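Buying the Second Arm First: A Conversation with Solène Renaud

When the manipulation lab at Irkstead got the go-ahead to buy its own arms, Solène Renaud did what she does before any big purchase and opened a blank spreadsheet. "I love this part," she told me, pulling up the file before I had my coat off. "People think planning is the chore you get through so you can have the robot. I would do the planning for free!"

She has been running equipment for the lab since it was two desks and a loaner, and she has strong views on what belongs in a budget. The first is that the price of the arm should never sit on the top row.

"Put the work on the top row," she said. "What do you want the thing to handle, how big is it, how soft is it, how shiny is it? Then the gripper, because the gripper is what touches the work. Then the cameras. The arm comes fourth. If you start with the arm you fall in love with a payload number, and then you spend the rest of the year picking up paper with a machine that can lift a car battery."

Paper is a bit of a theme with her. So is cloth. Both were on the original list of materials that she and Jianhua Liang drew up in August, along with glossy household objects and anything with a handle.
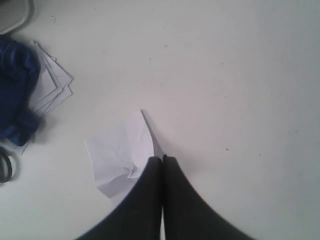 "Paper costs nothing and it teaches you everything," she said. "A single sheet on a flat table is hard. You have maybe a fingernail's worth of edge to work with. So before we compared quotes I asked every supplier the same question, which was what their fingertips do at the table surface. Can they go all the way down? What happens to the tip if you press? Can I buy spare tips on their own, or do I have to buy the whole finger?"

The answers varied more than she expected. Astach sells tips separately and keeps them in stock. Palaniappan had the gripper Liang liked best, with a longer stroke and a tidier connector, but spares came only as a matched pair with the mounting block. Renaud liked both companies and said so several times. She still wrote the cost of two years of spares into each column, and the columns moved a lot.

"Jianhua was so annoyed with me," she said, laughing. "He had the Palaniappan brochure on the wall. And it is a lovely gripper! If we were doing heavier parts I'd have it tomorrow."

Liang, who was working at the next bench, did not look up. "I still have the brochure," he said.

The line she is proudest of is the one marked "small stuff," which she set at $2,000. It covers tape, cable sleeves, fasteners, spare connectors, clamps, trays, and the objects themselves. She has seen labs plan for an expensive arm and then wait on a purchase order for a bag of screws.

"You need to be able to walk into a shop and come out with ten kinds of cup," she said. "Our finance people were wonderful about this once I showed them the hours. Dima kept a log for us of every time work stopped, and what it stopped for. It was nearly always something that fit in a pocket."

Dima Nimri's log ran to 88 hours over the period they tracked. Renaud attached it to the request in full, with no summary, and she recommends that approach to anyone who has to argue for a consumables line. Sandrine Marty, who signs off on the lab's purchases, apparently read the whole thing and asked for a copy of the template.

Cameras took the longest. The lab wanted a view from the wrist as well as one from above, and for a while the wrist camera was down as an optional extra. Renaud moved it up after a week of trying things on a demo unit from Polumo.

"Get the demo unit," she said. "Ask for it, ask again, offer to pay the shipping. And then give it your worst objects. Everyone brings out the nice matte cube when the supplier visits. I want the shiny black thing with the curved sides, where the camera gets a lot of bright spots and reflections. I want to know how close I can get before the picture goes soft."
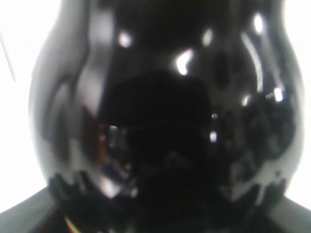 Marcelle Guillot

For shiny objects, her plan has a lighting row as well, and it is bigger than you might guess. She priced diffusers, dimmable panels, and a set of blackout curtains, then asked for the panels and curtains in the first round and left the diffusers for later. "Lighting is so cheap next to a better camera," she said. "Try the lamp first. Move it, turn it, put a sheet over it. If you still need the better camera after that, you'll know exactly which one."

Wiring is another favorite subject. Every cable that runs along an arm bends each time the arm does, and she treats all of them as wear items. Her sheet lists each one by length and connector, with a replacement next to it, and she wants those replacements in a drawer on the day the arm arrives.

I asked about the headline decision, which was to request two modest arms in place of one very good one. She lit up.

"Yes! So, we had the figures for one big arm, and it was beautiful, and I kept thinking about what happens when it's in a box on its way back to the factory. With two, one can be down and people still have something to work on. You can try a new gripper on one and leave the other alone. I planned for the second arm first, if that makes sense. I worked out what two needed in bench space and power and spares, and then looked at what that left us per arm."

What it left was enough, though she had to give up the longer reach. The tables are 160 centimeters wide and the arms will not cover the far corners. She has decided she can live with that, and has marked the reachable area on the floor plan in green pencil.

She holds back 10 percent of the total and refuses to assign it. Training time goes in as a cost, with names beside it. So does the time to write down how things were set up, a job she has given to herself because she enjoys it.

Before I left I asked what she would tell a smaller group, someone with one bench and one chance at the money. She thought about it while scrolling back up to the top of the sheet.

"Borrow before you buy. Spend a day at somebody else's bench if they'll have you, and bring your own objects in a bag. And call the people who bought the same thing two years ago, because they'll tell you which part they keep reordering. I called four labs and every one of them talked to me for an hour. People are so generous about this! They've all got a drawer full of the wrong connector and they'd love for you not to have one."

The order goes out next month. She has already started a tab for the third arm.

Interview published 2019-09-17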